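Two months with the Vurkel bin picking kit

Posted August 8, 2020

I said in June that I would write up the Vurkel kit once we had used it properly, and several people have since asked where the review had got to. It has taken longer than I planned, mainly through other work getting in the way. This is the first part. A second one will follow when we have tried it with the newer software.

For anyone who missed the earlier post, the kit is sold by Bouchard as an add-on for a small arm you already own. It isn't a robot. You get a two-finger gripper, a set of spare fingers, a camera with a fixed mount, a control box, and a licence for the picking software. The price was 900 pounds when we ordered. Bouchard also sell a support plan, which we did not take, and a training day, which we did.

The box arrived well packed. The printed guide is short and covers the gripper and the control box, but the camera setup is only in the online manual, and you need an account before you can read it. The account took two days to come through. If you are ordering one, I would sign up on the same day you pay.

Fitting the gripper was easy. The bolt pattern matched our arm without the adapter plate, and the plate is now in a drawer. The cables were another matter. The hose and the data cable have to follow the arm all the way down, and the ties supplied are too short to hold both with any slack. Annick Paquette bought longer ones and redid the whole run in an afternoon. She left bigger loops near the wrist than the manual shows, and we have had no snagging from it so far.

Calibration is the part I had been dreading, as the last system we tried (the Nasus one, which I wrote about at some length) needed doing again every time somebody leaned on the bench. The Vurkel routine is much better. You move the arm to a series of points, press a button at each, and the software works out the rest. The first attempt failed with an error message that just said "pose". I rang Bouchard and spoke to Sheldon Desjardins, who told me the camera was mounted too low for the bin depth we had typed in. I raised it, ran the routine again and it went through. I would like the message to say that.

On to the picking. The kit is advertised for mixed objects, so mixed objects are what we have been giving it. Hard blocks with flat sides are no trouble at all. Over the whole trial it got 98 per cent of those at the first try, and I would be happy to leave it running on them alone. Soft toys are good too, as long as they are not pushed up against a wall. Zipped cases are slower. The software tends to go for the middle, where the case is too wide for the fingers, then backs off and tries an end. It usually gets there but you wait for it.

Corners are the weak spot. When something small sits close to two walls, the planner often decides there is no safe approach and moves on to the next item. There is a setting called wall margin that you can turn down. We ended up at 5 mm, which is lower than the manual suggests, and the fingers do touch the metal at that setting. They are flexible enough to take it. Crescencio Ponce, who runs the bench when I am away, prefers the default and just gives the bin a shake when it gets stuck. Both work.

Shiny metal bins are worth a mention, as the sales page says they are supported. They are, but you have to switch on the glare filter, and it adds a noticeable pause to each pick. Our bins have had a fair amount of use, and I had expected scratches to be picked up as objects. With the filter on this was rare. With it off, it happened often enough to be annoying.

The bins also need to stay exactly where they were when you taught them. Bouchard sell a holder for this. We use bar clamps, with blue tape on the board for the corners, and have not felt the need for the holder. 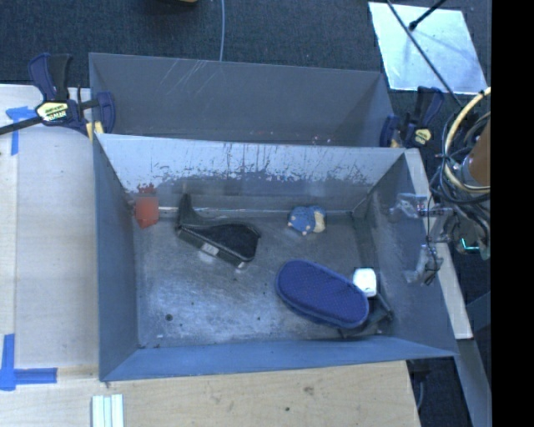 Can you use the kit without paying for the support plan?

You can, and we have done so from the start. The licence covers software updates for the first year, and the phone line answered us without asking for a plan number. What you give up is the next-day swap if the gripper or control box fails. For a single bench I would save the money. Eliseo Huerta has the plan on the units he looks after at Randcombe, where a stopped arm holds up other people, and he thinks it has paid for itself.

I still have to test the spare fingers, which are stiffer than the ones fitted, and the option to sort into a second bin by size. Raymonde Hawthorne has asked about running it with the lights off overnight, so I will try that as well. If there is anything else you want looked at before I write the second part, leave a comment and I will add it to the list.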